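Folding Table and Lost Key Questions, Answered

I'm Azucena Varela, and I run the little swap page for Flerkesico. I get the same emails over and over, so I put my answers in one spot. Last updated 2022-05-17.

Where do you leave keys when you're handing something over?
On the white folding table, flat, right out in the open. I used to hang them on a hook and then spend half my evening hunting for them! A pale tabletop is great for this - a black key head really jumps out at you.

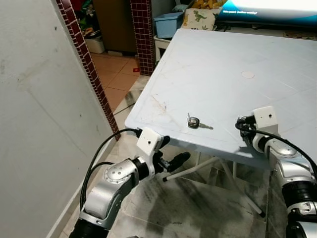 Car key on the white plastic table.

Can I borrow the table for a yard sale?
Sure! Email me with the word Yule in the subject line (it's my old cat's name and it keeps your message out of my junk folder) and I'll get back to you in two days. The table costs nothing to borrow, but please bring it back wiped down.

How do I get brown marks off white plastic?
Oh, I have opinions on this one. Start with warm water and dish soap, then try a paste of baking soda on a soft cloth and go in small circles. Skip the steel wool, please. It leaves fine scratches that grab dirt, and then you're scrubbing the same spot all summer. Scratches don't wash out, so I've made my peace with mine.

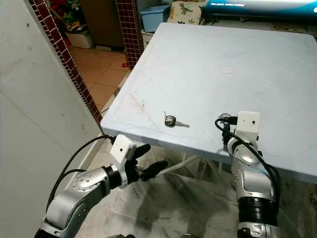
I'd still pick a table with a raised rim over a flat one any day, by the way. Small stuff like keys and screws is a lot less likely to roll off onto the grass.

Should I put a tag on my car key?
Yes, but keep your address off it. A first name and a phone number is plenty. If the ring is thin, check it now and then, and swap it out when it starts to gap.

I found a key near Busarmont. What now?
Send me a note with the street and I'll post it under listing 592, which is the one I keep open for found keys. Don't post a close-up of the blade - people can copy from those. I hold found keys for 14 days and then they go to the front desk at Flirari.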